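ok finally writing up the thing I keep promising. short thread on how we score our sorting demos, bc three people asked this week and I gave three different answers

background: we collect demos with a hand-held gripper, person does the task, policy learns from the recordings. small stuff into small compartments. Lempi Ruotsalainen and me, mostly evenings

old way of scoring was pass/fail. piece in the right cell = pass. got us 177 demos marked good and a policy that was, uh, not good. it hovered. it poked the dividers. it let go too high and hoped

so Lempi says stop scoring the end, score the approach. where are the fingers when they start closing, how far off the cell center, how many times do they reopen. we call it the Avosby score, named after nothing, it was the name of the folder
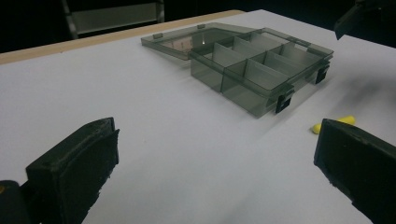

Approach is most of the problem imo. Old score only cared where the piece ended up, so a wobbly ugly run counted the same as a clean one. And the box makes it worse - see-through gray plastic, dividers overlapping each other until you can't tell which wall is the near one. A yellow foam piece like the one on the right is easy to find on white table. The cell it's supposed to go in, much less so. So a person hesitates there, the recording has the hesitation in it, and the policy learns to hesitate with great confidence

what we did: rescored all 177 by approach only. threw out anything with more than one reopen over the box. 157 left. retrained, same settings, same seed, touched nothing else

result: 23 test drops per policy. old one got 9 in the right cell. new one got nearly twice that. fewer demos, better policy. I know everybody says this about data quality but I'd never seen it on my own table before

caveats bc Leandro Sepúlveda will be in my replies in four minutes otherwise:
- one box, one table, one light setup
- 23 drops is tiny, I know
- Lempi and I did the rescoring and we both wanted it to work

we did score a chunk separately and compare. mostly agreed. where we didnt it was always the same argument, does a pause count as a reopen if the fingers only twitch. current rule is no. I still think it should be yes

also tried the same filter on our February recordings (opaque trays) and it did pretty much zip. so my guess is it matters more when the target is hard to see. guess!! not a finding

next up is swapping the clear dividers for ones with painted top edges and running the whole thing over. if the gap between the two policies shrinks then it really was the plastic. if it dosen't, back to staring at replays

scoring sheet is two columns and a notes field, will post it once I take out the swearing. if you have demos with clear bins or jars pls try it and tell me what you get, esp if you get nothing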